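Open Day at the Flidutus Workshop, Lollville

January 21, 2018

I was glad to accept an invitation to the open day held by Flidutus at its workshop in Lollville. The firm works on robots for household and laundry tasks, and it opens its doors to the public twice a year. The next such day is planned for April. Places were limited to 40 visitors for each session, and mine was full.

The morning began with a short talk on the Ridow programme, under which pairs of arms are taught to handle cloth. The speaker noted that cloth remains a hard material for machines, as it folds, sags and changes shape each time it is touched. We were told that the team has recorded 329 practice runs on bedding alone, and that a good share of these did not end well. I appreciated the frankness.

We were then taken in small groups to the work stations. My group of seven was assigned to the station for pillows and pillowcases.

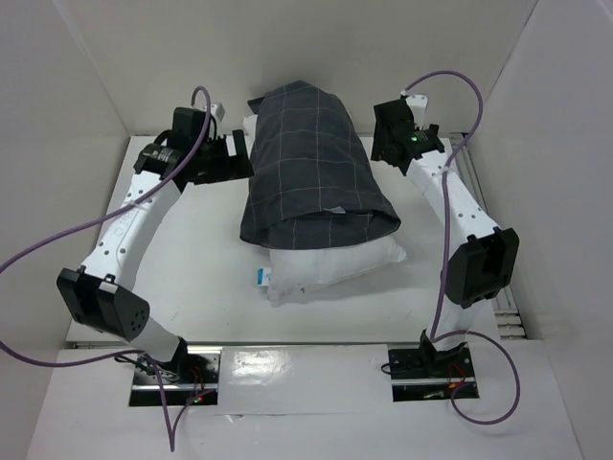

Two arms at the bedding station, with the pillow partly inside its checked case.

The task is one that most of us carry out at home without much thought. For the machine it must be divided into many small steps: finding the opening, holding the hem, and easing the pillow in. Staff answered questions throughout, including several from younger visitors, who wished to know whether the arms could also make a bed. They cannot at present.

After lunch there was a display in the Nakajima Room on the upkeep of the arms, covering cables, joints and the replacement of worn fingers. This part was less well attended, although I found it the most useful of the day. Printed notes were available at the door.

Entry was free of charge. Those wishing to attend in April should apply early and should note that parking at the site is limited to 43 spaces.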